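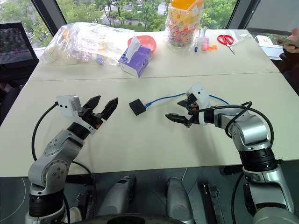

Can two-arm machines do household chores yet?
Forum: Practical Automation > General
Page 1 of 1

ruddock_fitter wrote:
Starting this because the Prukska thread went off topic. The claim made there was that a pair of arms on a fixed base can now do "most table-height chores". I'd like to see that split up by task. Picking a rigid object off a clear surface is solved, in my view. Cables, bags and anything in a screw-top jar are a different matter.

tollby wrote:
Define solved. Our cell at work runs 4000 picks between stops, but every part arrives in the same tray facing the same way. Put the same part in a carrier bag and the figure is meaningless.

s_usmani wrote:
I've been running plug and cable trials on a two-arm bench since September. 300 attempts at lifting a small adapter with its lead attached and passing it from one gripper to the other. Most failures were in the handover. The lead has its own stiffness and turns the body in the fingers as soon as the first gripper lets go.
Sobia Usmani

ruddock_fitter wrote:
@s_usmani Parallel jaws or something with more fingers?

s_usmani wrote:
Parallel, serrated. Smooth pads were worse. I tried closing the second gripper on the lead instead of the body and then sliding along. It works if the lead is thin and lies straight. It fails if there is a coil in it.

ornosine wrote:
I don't agree that this shows much about chores. A person at home doesn't need a perfect handover. If the adapter gets dropped on the table, the machine picks it up again. Count finished jobs and allow retries. By that measure I think we are further along than this forum likes to admit.

tollby wrote:
Retries are fine on a table. They are not fine over a sink or with a full glass. And how long is a finished job? If clearing a desk takes 24 minutes and I can do it in 2, I have bought a very slow lodger.

ornosine wrote:
So does my washing machine take longer than I would by hand. I don't stand and watch it.

tollby wrote:
Your washing machine doesn't need you to come back and untangle it.

s_usmani wrote:
Retries did help, to be fair to ornosine. Allowing one more go recovered a good share of the drops. What it did not recover was any case where the adapter landed against the arm base, out of reach of both grippers. Those needed a hand every time.

ruddock_fitter wrote:
Then reach is a limit as well as grip. Has anyone got figures for soft bags? Tissue boxes too, pulling a single sheet without lifting the box.

s_usmani wrote:
Tissues: one arm holds the box, the other pulls. Reliable until the box is nearly empty. Bags I haven't logged properly. I'll post the sheet when I have.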